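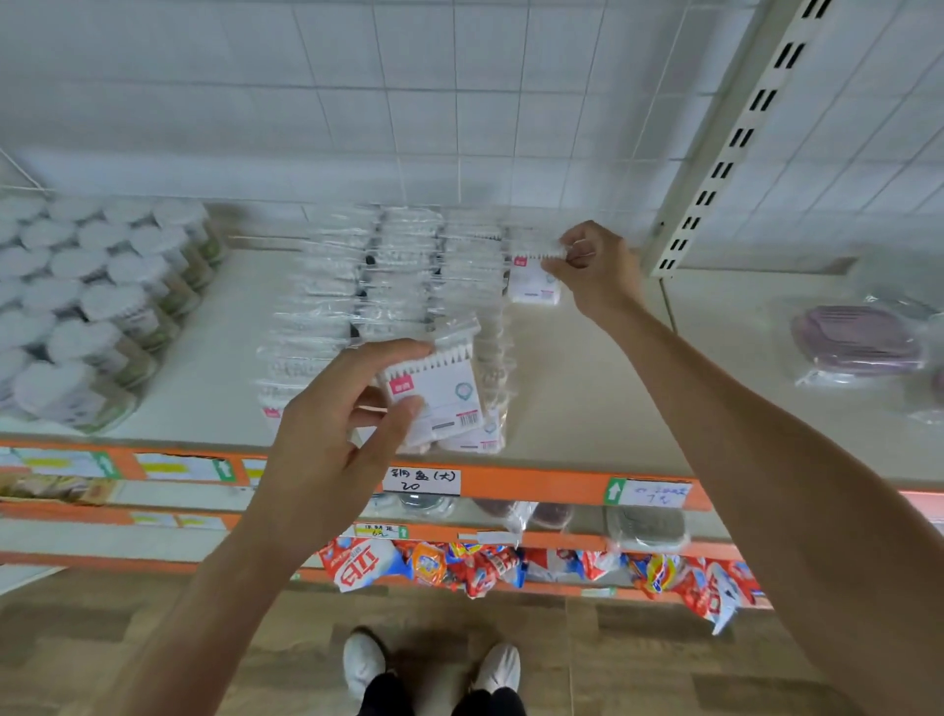

2019-08-17

Feet hurt, head full of cotton swabs. I did a full shift of shelf work today, all of it with the camera strapped to my forehead, and I'm writing this with my shoes off and a bag of frozen peas on one ankle (long story, involves a curb, not the job).

So, swabs. Daichi Kaneko put me on the household aisle because I'd complained about the noodle aisle all last week, and he said fine, have something soft. What he meant was packets and packets of the things, standing up in columns and jammed together so tight that when you go for one, its neighbor wants to come along. The job card said "take one, take another, both hands, keep both in view." Sounds like nothing! But try doing it over and over while remembering that your head is the tripod. If I look where I'm going next, the camera looks there too, and whatever my left hand is holding drops out of the bottom of the picture. Renji Furukawa marks those with a little purple flag when he reviews, and I have had a lot of little purple flags.

The trick I worked out before lunch is to keep the left hand low and in the middle, just sort of parked there with its packet, and send the right one off to do the reaching. Pinch from the top edge, pull up, don't squeeze. If you squeeze, the plastic crinkles and your fingers cover up the part that the people at Neltberg want to see. They want the fingertips and the edge of the packet, in every single grab, and they want it done by lots of different people with lots of different bad habits. Mine is that I stick my pinky out. Ayane Tanabe caught it on the playback and now she holds her coffee at me like a duchess every time I walk past.

We got 221 clips from the whole crew today that passed the first look. That brings the Casine set to 3156, and Herman Tarigan wrote it on the whiteboard and underlined it twice, so he must be pleased. He's hard to read otherwise. I asked him at the break whether the robot would ever see swabs in real life, and he went off for ten minutes about how it isn't learning swabs, it's learning what hands do when things are packed close and slippery and see-through. Clear plastic is awful for it, he says. The tubs are bad and the packets are worse. I sort of got it. I sort of also just wanted my sandwich.

Things I want to remember for next time, before I forget them all in the shower:

Start each clip with the chin already down. If I drop it after the beep, the first second is all swoop and Renji trims it, and sometimes he trims the grab along with it.

Don't hum. There's no sound on the clips but apparently it makes my head bob.

The front packets are too easy. Go for the ones at the back of the shelf, where the hand has to travel and come back out past everything else. Skemholm (they're the ones who write the job cards) asked for more of those in particular, and I think I only did decent ones in the afternoon.

Put it back the way a shopper would, a bit crooked. I keep tidying. Daichi told me off for it, very nicely, and said if every clip starts with a perfect row then the machine will fall to pieces the first time it meets a real store on a busy day. I can't help it, I worked in a stationery shop for years and crooked things itch.

I also had a good ten minutes of confusion over a label. The tag on the rail right under the swabs has "钢盘(大)" handwritten on it with a 20 below. My Chinese is not what it should be, so I typed it into my phone, and I got steel, plate, large. Under cotton swabs! I went and asked Shota Hayashi whether I should log the item by the tag or by what was in my hand, and he looked at me for a while and said, "What was in your hand?" So I logged swabs. But I did write the tag down in the notes box too, and he came back later and said that was useful, keep doing it, they've never decided what to do about tags and goods that don't agree. I was smug for an hour.

There was one bad patch in the afternoon. The strap slid down and I did two whole rounds with the camera pointing mostly at my own white sneakers and the floor. Two! Nobody noticed until Renji pulled them up on the laptop, and there were my feet, standing very still and looking professional. He's keeping one to show new people what a loose strap does. Fame at last.

I do like the work, more than I thought I would when Ayane talked me into it. It's strange to pay that much attention to your own hands. I caught myself in the kitchen tonight taking the lid off the rice with my left hand parked low and my chin down, like somebody was going to flag me for it. And then I used the pinky.

Tomorrow is the Ibrahim batch, and I have no idea what's in it. Daichi only said to wear sleeves that push up and to cut my nails. Herman wants the left-handers to go first for once, and that means I get a slow start and can stop for pastries on the way. Must ask Ayane if she wants the almond kind or the other one. Must also find the spare strap, I think it's in my green bag, and charge the battery pack tonight, not in the morning.

Peas are melting. Going to bed.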